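How to Level a Long Worktable on an Uneven Floor

Filed under: Workroom Basics
By Kirsty Laing
Print this page | E-mail to a friend
537 shares | 2 comments

A table that rocks is usually standing on a bad floor. Check the floor first. Turning the feet at random tends to twist the top, and the twist stays in after the rocking stops.

You will need a spirit level, a straightedge longer than the level, a pencil, masking tape and a wrench that fits the foot nuts. If the table has no adjustable feet, buy a set of threaded inserts and feet before you start. Check the load rating on the packet against the weight of the table plus whatever will sit on it.

1. Clear the top. Put the table where it will be used and mark the position of each leg on the floor with tape.

2. Move the table aside. Lay the straightedge between the tape marks, set the level on it and find the highest mark. The leg that stands there is the reference leg.

3. Wind all the feet fully in, then put the table back on its marks.

4. Level the short end nearest the reference leg. Raise only the other foot at that end.

5. Level along one long side, then the other. Raise the far feet a half turn at a time. Lift the weight off the foot before turning it, or the insert may work loose.

6. Check both diagonals. If one reads level and the other does not, the top is twisted. Loosen the frame bolts, let the top settle overnight, and repeat steps 4 and 5 before retightening.

7. Tighten the lock nuts. Hold the foot still with one hand while you do it.

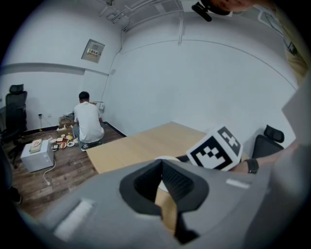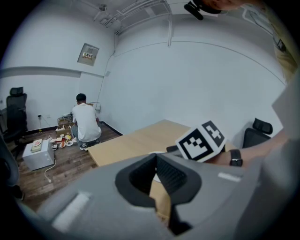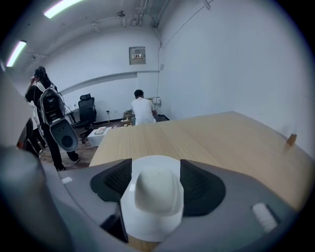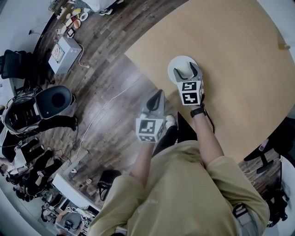
If a foot needs more than 3 turns beyond the rest, use a hard plastic shim under it and wind the foot back in. Long exposed threads flex under side load. Cardboard and folded paper compress and are not suitable.

Wooden floors move with the seasons. A table leveled in August should be checked again once the heating has been on for a few weeks. Recheck it too after any heavy item has been moved across the room, and renew the tape marks if they have lifted.

Tags: tables, leveling, floors, hand tools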